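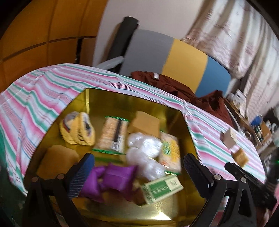
Will a striped tablecloth bleed in the wash?

Posted in May by drusuvgate_flat8 in Laundry & Fabrics

We use cookies to remember your settings. Accept | Manage

I bought a tablecloth at the Saturday market in Sorkau. It has pink, green and blue stripes with white between them. There was no care label and the seller didn't know what it was made of. I have had it on the table for two weeks and it needs a wash. The last striped thing I washed was a Rana beach towel and all the white came out pink. The machine is an older Otano 371 and the coolest setting is 30°C (86°F). Should I wash the cloth by hand, or is that cold enough? I would also like to know if it can go in the dryer.

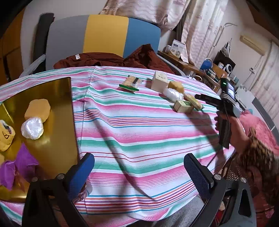 Striped tablecloth, with a sponge on the gold tray.

hemline17

Test it first. Wet a corner with cold water and a drop of detergent, press a piece of white cotton on each color and leave it for 12 minutes. Red and hot pink are the ones to watch. If the cotton stays clean, 30 on a short cycle is fine – wash it alone the first two times.

If you see color on the cotton, wash by hand in the bathtub with plenty of cold water. Don't leave it to soak, and don't leave it folded up wet afterward. Most of the damage I have seen came from a wet cloth sitting in the machine overnight with the red folded against the white. Hang it so the stripes run up and down, then any dye that moves will stay mostly in its own stripe.

No dryer until you know the fiber. Cotton can shrink a lot the first time.

mopandbucket

I just throw mine in with the towels, never had a problem. Color catcher sheets are good too.

rinse_hold

Agree with the corner test. I would skip the vinegar people recommend – it doesn't set the dye in modern cotton and mine bled anyway.

Related
Getting candle wax out of linen
Otano 371 stops before the spin
How to iron a round tablecloth
Rust marks on white napkins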